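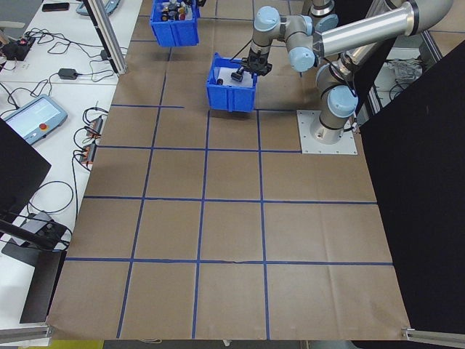
Our project looked at how small bottles and tubes should be stored so that people can find them and put them back in the right spot. We chose it after a month of losing caps and sample bottles in the shared workroom at Kancombe. The layout we ended up with is simple. Brown paper covers the floor of the work area, dark blue tape divides it into rectangular cells, and the blue plastic bins stand on top. The taller bin at the back holds the mixed stock, including dark bottles and items with red, yellow and white tops. The nearer bin has a white liner in it.

## Why tape and paper

We first planned to use printed mats from Lunde. They looked good in the catalog, but they came in one size and the cells were too small for our bins. Cutting them was possible, though the cut edges would have needed binding. We dropped the idea in the second week.

Kraft paper was cheaper and we could get it in one wide sheet. The tape came from the supply cabinet. Measuring the lines took longer than putting them down. We marked every line with pencil first, checked the corners with a square, and then taped along the marks. One of us held the far end and the other pressed the tape down from the near end.

The paper has problems. It wrinkles when someone kneels on it, and it curls at the end where people step on and off. We tried flattening the curl overnight under a stack of binders. It came back by lunch.

## Bins and liners

The bins are Fillar stock bins. We picked blue because that was what the store had. A bare plastic bottom is slippery, and short round items roll into the corners, so we tested two liners: a Lastex rubber sheet and plain white paper.

The Lastex sheet held items in place better. It also picked up lint and had to be wiped down often. The white paper let things slide a little, but dark items were much easier to find against it. We went with white paper and would do so again for anything small and black.

## Sorting trial

We ran the sorting trial over 3 weeks in September. Each session lasted 90 minutes. Items were taken out of the mixed bin, sorted by type, and returned. In total we logged 399 placements on the paper sheet. We had hoped for about 3000, which was not realistic with the hours we had.

Most mistakes came from two causes. Bottles of the same size with different tops were treated as the same type, and items near a line were counted in the wrong cell. The first problem went away once we wrote the top color into the sorting list. The second was harder, and it is the reason we also tried taping a hard surface.
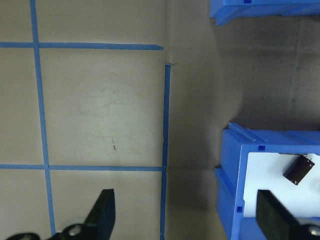

A hard surface has no wrinkles, so the lines stay where they are put. On the beige-gray surface we used blue painter's tape and the same kind of grid. The finish was not perfect. The upper horizontal strip and the vertical strip on the right do not quite meet, and the left vertical strip drifts a little to the right as it goes down. The cell between them is still easy to read as a square. Faint scuffs and scratches show inside it, along with a small dark streak, and the edges of the right-hand strip are slightly ragged.

We discussed whether gaps between strips matter. For sorting by hand we decided they do not, as long as both sides of a corner are clear. For anything that has to be measured from the corner, the strips should overlap and be trimmed with a knife.

Light was a bigger issue than we expected. Bins stand taller than the items beside them and put part of the surface in shadow. We suggest leaving one free cell between a bin and the first cell in use.

## What we would change

- Tape the paper edge down along its full length before marking any lines.
- Use one roll of tape for the whole grid. Ours varied in width.
- Write the top color of each bottle on the list from the first session.
- Change the white liner every week.
- Keep a spare liner cut to size in the supply cabinet.

The cost sheet and the blank sorting list are in the project folder. The leftover kraft paper is on the bottom shelf at Kancombe and can be used by the next group.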